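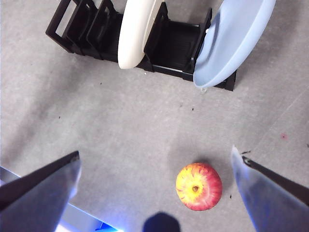

Onduseo: sounds, words and cues from the Madel sessions

Posted in January by Nadège Lefèvre

Onduseo is the open archive of Madel, a performance for two voices, one dancer and a lot of small loudspeakers. It holds the sound fragments we made while devising the piece, the spoken texts in all their versions, and the cue lists that tie them together. We're so pleased to be putting it out! Please take it, play with it, stage bits of it in your kitchen or your school hall, and tell us what you did.

If you only want to hear something right now, open the folder called listen-first and play the files in name order. They make a decent short walk through the piece, and the last one is my favourite thing we have ever recorded.

What's inside

sounds/ holds some 300 fragments as WAV files, from a single breath up to long drones that Jérémie Gautier built on a shruti box and an old tape echo. File names start with the section of the piece, then a short word for the sound, then a take letter. So river-hum-c.wav is the third keeper of the hum in the River section.

texts/ holds 42 spoken texts, written by Ayane Nomura in French, Japanese and English, often all three in the same breath. Each text is a plain file. Where a text changed a lot in rehearsal we kept the older versions beside it with "old" in the name, and I do hope you'll read them, they are wonderful (the first version of Harbour is twice as long and much angrier).

cues/ holds the cue lists, one for each of the eight sections, as CSV tables you can open in any spreadsheet.

notes/ is a bit of everything: rehearsal diaries, drawings of speaker layouts scanned by Benoît Bodin, and a long letter from Ayane about the word "ferry" that ended up shaping the whole second half.

How the piece fits together

Madel follows two sisters who send each other recordings instead of letters. One stays in a port town, the other keeps moving. The audience sits among the loudspeakers and hears the recordings arrive from different corners, sometimes overlapping, sometimes late. The dancer, Yannick Baudry, carries one of the speakers for most of the evening, and a good deal of the music was written to suit how fast he can cross a room with it.

The sections run Harbour, Stairs, River, Market, Salt, Night Bus, Reply, Harbour Again. You can shuffle the middle ones. We did, at nearly every showing, and Salt straight after Stairs is a lovely shock. Harbour and Harbour Again need to stay at the two ends, as the second one plays the first one's sounds in reverse order and the ear needs time to forget them.

Reading a cue list

Each row is one cue. The columns are:

cue: a label such as H3 or NB11
goes_on: the word, gesture or sound that sets the cue off
file: the sound to play, or "live" if a performer makes it
speaker: a number from 1 to 6, or "all", or "carried"
level: quiet, talking, full
comment: whatever we scribbled at the time

The level column is in words on purpose. Every room we played in was so different that numbers from the desk meant nothing by the next venue. Talking means you could hold a chat over it without raising your voice. Full means you couldn't.

Playing it back

Any player that can send sounds to separate outputs will do. We used Fitard, a little patch Jérémie wrote for us, and a copy is in the tools folder with its own help text. Start it, point it at the sounds folder, load a cue list and press the space bar to move on. The arrow keys step back and forward without playing anything, handy when someone skips a page (me, in Market, more than once).

With only two speakers, use the files ending in -stereo. They exist for River, Salt and Reply so far. Benoît is mixing the rest and would be very glad of a listening pair of ears.

How the sounds were made

Most of the fragments come from our residency at Huet, a former rope works with a long, bright echo. We recorded voices at the far end and let the building do the rest. Others were made at home, on trains and on the ferry deck. Everyone whose voice can be recognised has agreed to be in the archive, and passers-by who hadn't were edited out or asked again later. The market traders gave us their calls with great good humour and asked to be credited by trade, so you'll find "the fishmonger" and "the woman with the clocks" in credits.txt.

Known gaps and oddities

- Stairs has no take B of the whispered count. It was lost with a memory card.
- A few Night Bus files have a low rumble at the start. It's the engine, and we like it, but a high-pass filter takes it away.
- The Japanese lines in Reply are not translated. Ayane would like them left that way on stage. For your own reading there is a gloss in notes/reply-gloss.txt.
- Cue S7 appears in two places in the Salt list. Use the second.
- Accents in older file names may come out as odd characters on some machines. The list in names.txt shows what they should be.

Using the material

You may copy, cut, remix and perform the sounds and cue lists freely, as long as you name Onduseo and the people in credits.txt. The texts are Ayane's. Perform them freely for audiences that don't pay, and write to her before a ticketed show or a printed edition. She says yes a lot and loves hearing about new casts. Please don't use the voices to build a synthetic copy of any performer.

Adding to it

We'd love new versions! Record a text in your own language, draw a layout for an odd-shaped room, write a section that sits between Market and Salt. Put your files in a folder with your name under guests/, add a line to credits.txt and send it over. Yannick listens to everything that comes in, usually on a Tuesday, and replies with long and delighted voice messages.

This site uses cookies to remember your language and player settings. Accept | Manage choices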